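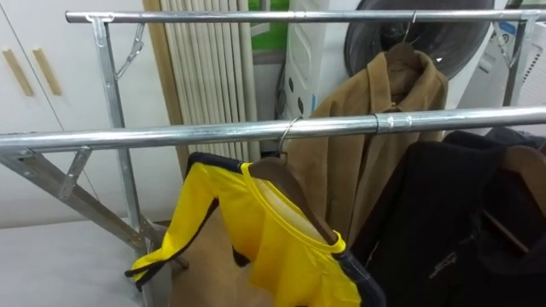
The Hook Problem

How one slow laundry robot kept dropping coats, and what the fix cost

The first one fell at 9 in the morning. A coat, on the floor, no bang, no alarm. The robot carried on to the next step of its routine and hung up nothing at all. Then it reported a finished job.

That last part is what bothered the people at Viria. Robots drop stuff. Cloth is miserable to handle, ask anyone who has tried - it folds, it slides, it never hangs the same way twice. But a machine that drops a coat and files it as done is a machine lying to its own log. And the log was what everyone upstairs was reading.

Viria is a small outfit, 11 people, and it spent most of the spring at Mirncombe, a block of rental apartments where the company tests household robots in lived-in sized rooms. Bedrooms, laundry corners, hallways with a bad turn in them. The job sounds dull. Take a garment off a rack, carry it, lay it on a bed. Or go the other way, bed to rack. Clothes on hangers, clothes off hangers, clothes held out at the end of a stick with a hook on it.

The stick needs some explaining. A gripper closing on thin fabric will pinch a pleat into it, and with slippery stuff the pleat works loose. So you give the robot a tool. Same thing stores use to get a dress off a high rail. Grip the handle, put the hook through the garment, lift. The load now hangs from metal and the fingers only have to hold on to a rod.

Only have to. Right.

By the end of April the team had 937 lifts on record. The log said the drop rate was close to nothing. The floor said different. Someone finally went back through the recordings by hand, over most of a week with a lot of coffee, and the two did not match up at all.

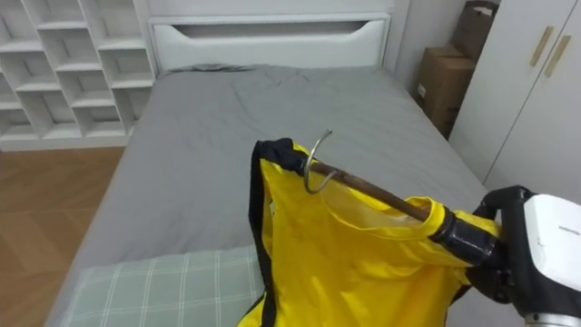 What they found was rotation. The stick is round. The jaws are flat. Put a light top on the hook and it stays put. Put on something with more weight to one side, a long coat say, and the rod starts to turn in the grip. Slowly. A degree or two per second, nothing you'd catch by eye unless you were waiting for it. The hook tips over, the opening of the hook comes round to face down, and off goes the coat.

And the gripper never feels it. It is squeezing a rod, the rod is still there, the force reading is fine. As far as the hand knows, it's holding what it was told to hold. The wrist sensor did pick up the loss of weight, clear as day on the graph afterwards. But that reading was being smoothed so heavily (an old setting, left over from a job with dishes) that the drop looked like ordinary wobble. No threshold tripped. Task complete.

There was a second fault under the first one, and this is the safety part. With the garment gone the arm moved quicker. The speed limit was tied to expected load, and the software eased up on the limit once the load estimate fell. So you had an arm swinging a rod with a metal hook on the end, unloaded, faster than planned, in a bedroom. It had not hit anybody. One engineer described stepping back from it twice in a morning and not writing it down either time, it just felt like being clumsy.

They write it down now. A near miss sheet hangs by the door at Mirncombe and it had 5 entries in its first month.

The fixes were cheap, mostly. The jaws got a shallow groove, cut by a tool shop called Cheema, so a round handle has somewhere to sit. The smoothing came down. Speed is now capped any time the hand has a tool in it, load or no load, and the cap can't be lifted by the estimate. And the job isn't marked done untill a camera check finds cloth where cloth should be.

That check is the slow bit. It adds several seconds to every lift and Pridard, the firm paying for the trial, was not thrilled. Their plan was built on the old numbers. The old numbers were wrong, but they were quick, and somebody had already put them in a slide deck.

So a round of meetings. Pridard asked if the check could be run on every third garment. Viria said no. Pridard asked again with differnt wording. Still no. The trial was extended into the summer instead, with a lower target per hour.

Drops haven't gone away. Slippery linings are still trouble, and so is anything with a wide neck, where the hook slides along the seam before it catches. A heavy coat will still beat the groove now and then if the hook goes in off center. The difference is that the robot stops. It holds the stick still, flags the lift as failed and waits for a person to come and pick the thing up off the floor.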